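Harnora Terminal Carriers, Series 88
Board-mounted housings for light-duty control wiring

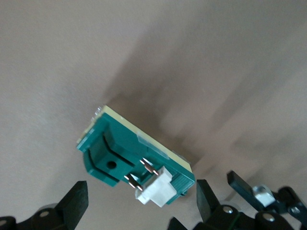 Overview

The Series 88 is a family of small terminal carriers for low-voltage control wiring in ventilation, irrigation and access equipment. Each carrier holds one or more conductors in a fixed position and is supplied ready to fit into a standard Harnora enclosure or into a customer's own cabinet. The series replaces the earlier Series 80, which remains available as a spare part only.

The range was developed at the Trajkovski works under the direction of Teodora Vasić and is manufactured on the same line as the Pliltance relay bases. Customers who already stock Pliltance bases may use the same mounting rail, end stops and marker strips for both products.

Intended Use

Series 88 carriers are intended for signal and control circuits in dry indoor locations. They may be used in damp locations when installed inside a sealed enclosure with a suitable cable gland. They are not approved for line-voltage circuits, for direct burial or for installation in vehicles.

Typical applications include damper actuators, zone thermostats, greenhouse vent controls, door strikes and float switches. Installers working with motor loads should consult the Trandix range, which has wider spacing between conductors and a heavier clamp.

Ordering

Carriers are sold in packs of 10 and in cartons of 2,000. Carton orders are shipped on pallets and must be received at a location with a loading dock or a lift gate. Mixed cartons are not available, but packs of different types may be combined in a single shipment at no added charge.

The order code consists of the series number, a letter for the wire entry and a letter for the mounting style. Wire entry is S for side or T for top. Mounting style is R for rail or P for panel. A top-entry carrier for panel mounting is therefore ordered as 88-TP. Panel-mount types are packed with screws; rail-mount types are not.

Orders received before noon are normally shipped the same day. Custom marking adds 3 working days. Artwork for custom marking should be sent with the purchase order -- marking requests received after an order has been released will be treated as a new order.

Installation Notes

Disconnect all power before opening the enclosure. Strip the conductor to the length shown on the instruction sheet and check that no strands are nicked or bent back. Stranded wire should be fitted with a ferrule. Insert the conductor fully and pull on it lightly to confirm that it is held.

Leave enough slack in each conductor to allow the carrier to be removed and refitted once. Cables should be supported near the enclosure wall so that their weight does not rest on the terminal. In cabinets subject to vibration, an end stop should be fitted at both ends of the row.

Do not use solvents, contact sprays or thread-locking compounds on any part of the carrier. Dust may be removed with a dry brush.

Storage

Keep unopened packs indoors, away from direct sunlight and heating equipment. Opened packs should be closed again with the original label attached, as the lot code is printed on the label only. The lot code is required for any warranty claim.

Changes From Series 80

The mounting pattern is unchanged, and a Series 88 carrier can be placed in a Series 80 cutout without drilling. The marker strip is slightly wider, and older strips will not seat correctly. Revised instruction sheets were issued in June and supersede all earlier versions.

Warranty and Returns

Harnora warrants the Series 88 against defects in material and workmanship when installed according to the instruction sheet. Unopened packs may be returned for credit with prior approval. Custom-marked goods cannot be returned.

Contacts

Technical questions: Nikola Milošević, Application Support
Orders and shipping: Azra Janevski, Customer Service
Returns and warranty: Frøydis Hedlund, Quality Office

Related Products

Pliltance relay bases
Trandix motor terminals
Harnora marker strips, wide
Harnora end stops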